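Shagufta Bugti

Shagufta Bugti is a lawyer and former local politician from the town of Ghumman. She was a member of the Ghumman town council for two terms and is best known for her work on the rent rules of the old market, which are commonly called the Bugti rules. Before and after her time in the council she practiced law, mostly in cases about land and tenancy.

Early life and education

Bugti was born in Ghumman, in the quarter behind the grain market. Her father was a clerk in the land records office and her mother taught arithmetic at a girls' primary school. In a later interview she said that she learned to read from old boundary papers which her father brought home for copying. She was the second of four sisters.

She attended the government school in the town and then studied history at a college in the district capital, where she lived with an aunt. After the first degree she changed to law. Her final paper was about unwritten leases between shopkeepers and landowners, a subject to which she returned many times.

Legal career

After finishing her studies, Bugti joined the chamber of an older advocate and worked there as a junior. At first she was given mainly petitions and translations. She opened her own office on the ground floor of her parents' house when the advocate retired, and she kept that office for over 30 years.

Most of her clients were tenants, small farmers and widows who had a claim on family land. She preferred settlement to trial, and some colleagues criticized her for this, saying that she accepted too little for her clients. Her answer was that a court case on land could last longer than the person who brought it.

She became more widely known through the case of the cloth sellers' lane. The owners of the lane wished to remove all the shopkeepers at the same time in order to build a covered arcade. Bugti argued that the receipts given to the shopkeepers, although they were not stamped, proved a continuing lease. The district court accepted the argument in part. The shopkeepers who could show receipts stayed, and the others received a payment and moved to the canal road. 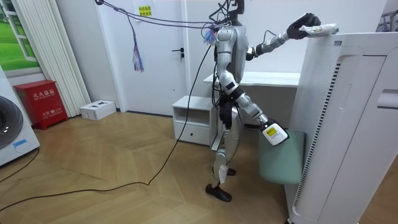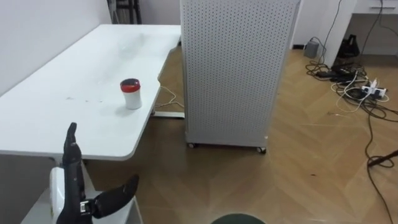
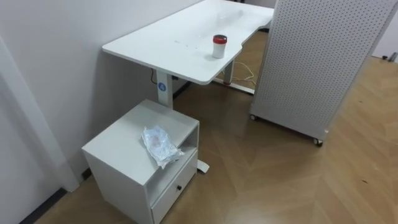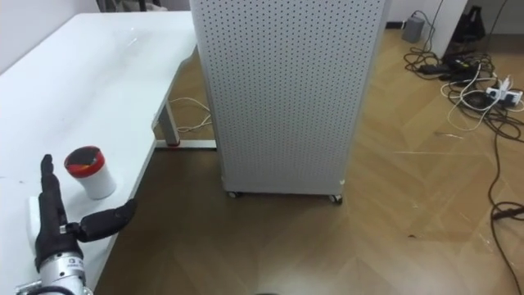 Town council

Bugti entered politics after the cloth sellers' case, when several of the shopkeepers asked her to stand for the market ward. She did so as an independent candidate and won by 64 votes. Her opponent asked for a recount, and the result did not change.

In her first term she sat mostly with the opposition, but she voted with the majority on the water budget and on the new bus stand. She spoke seldom in the chamber. The minutes of the period show that many of her contributions were corrections to the wording of motions.

She was elected again with a larger margin. In February of her second term the council passed the market rent rules, which she had drafted. Under these rules every landlord in the old market must give a written receipt for rent, and no shop can be emptied during the harvest season. The rules also created a register of leases, kept at the town hall and open to any resident in the morning hours.

The rules were opposed by the owners of the larger buildings, who said that the register made private agreements public. After some months a compromise was found: the amount of the rent is written in the register but is shown only to the two parties. Bugti voted against this change, but later she described it as sensible.

She did not stand for a third term. The market ward was then won by a candidate of the majority party, who had promised to keep the register.

Later years

Bugti returned to her legal practice and closed it at the age of 64. Her case files were given to the town library, where they can be read with permission of the librarian. The files on family land are closed during the lifetime of the persons concerned.

After her retirement she wrote a short column in the local weekly Omitz. The column answered letters from readers about leases, inheritance and boundary walls. It appeared on the last page, next to the prices of wheat and cotton. She stopped writing it when her eyesight became weak, and it was not continued under another name.

Views

Bugti never joined a party. She supported the idea that the ward representatives should hold open hours in the evening, because shopkeepers are not free during the day, and she held such hours herself at a tea shop beside the post office. On the question of the arcade she remained skeptical also after it was built, and she did not attend the opening.

Personal life

She is unmarried and lives in her parents' house with her youngest sister. She speaks Punjabi, Urdu and English, and has a reading knowledge of Persian.

See also

Old market (Ghumman)
Cloth sellers' lane case
Omitz (newspaper)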